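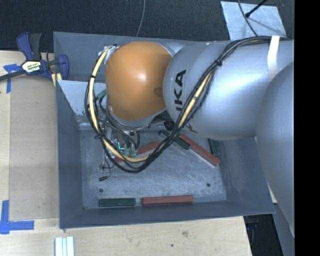
Ticket: Agreed value missing from renewal documents
Category: Policyholder Support > Specialty Vehicles > Renewals
Status: Closed

Product: Gandovska Collector Motor, multi-vehicle policy
Reported by: Anca Crăciun, Bollport Insurance Agency
Assigned to: Guangming Du, Policy Systems, Surdu Mutual

Summary of the issue

The agency reports that renewal documents issued in September for a collector motor policy show "market value" for one of the three vehicles on the schedule. The vehicle, a 1967 convertible, has been insured on an agreed value basis under the same policy for 14 years. The other two vehicles are shown correctly. The renewal premium was charged at the agreed value rate for all three.

The policyholder has asked for written confirmation that the agreed value remains in force. The agency requests corrected documents before the renewal takes effect.

Log

9:10 a.m. Ticket received and acknowledged. The agency was asked to supply the renewal schedule, the previous year's schedule and the most recent appraisal.

10:25 a.m. All three documents received. The appraisal is signed and within its valid period. The previous schedule lists the vehicle as agreed value.

11:40 a.m. Policy record reviewed. The valuation field for the vehicle is set to "A" (agreed), and the coverage itself has not changed. The fault is limited to the printed documents.

1:15 p.m. Documents were generated again in the test system. The error was repeated. The print template takes the valuation wording from the appraisal record and does not read the policy record. The appraisal for this vehicle was transferred from the Fakalari archive and has no entry in the "basis" field. Where that field is blank, the template prints "market value."

2:30 p.m. A search was run for other policies with the same condition. The search returned 238 policies with a blank basis field. Of these, 13 had renewal documents issued in September with the incorrect wording. The remainder have not yet reached renewal.

3:05 p.m. Interim instruction sent to the print team: hold renewal documents for all policies on the search list until the template has been corrected.

4:20 p.m. Agency advised by telephone. Ms. Crăciun asked whether a claim made before the corrected schedule is issued would be settled on the agreed value. Underwriting has confirmed that it would. A letter to that effect was sent to the agency for the policyholder's file.

Resolution

The template now reads the valuation basis from the policy record. If the policy record and the appraisal record do not match, the document is held for manual review and is not printed. The change was tested against a batch of 2,000 archived schedules, with no incorrect wording found.

Corrected schedules have been issued for the 13 affected policies, each with a cover letter. No premium adjustment is due.

Action required by agencies

Please replace the earlier schedule in the client file and mark it as superseded. Policyholders who carry a printed schedule in the vehicle should be given the new copy. Questions about a specific policy should be submitted as a new ticket, quoting the policy number.

2 comments | 0 shares

Related tickets
Mileage limit not updated after mid-term change
Storage address rejected for shared garages
Spare parts coverage missing from quote summary
How to upload an appraisal with more than one vehicle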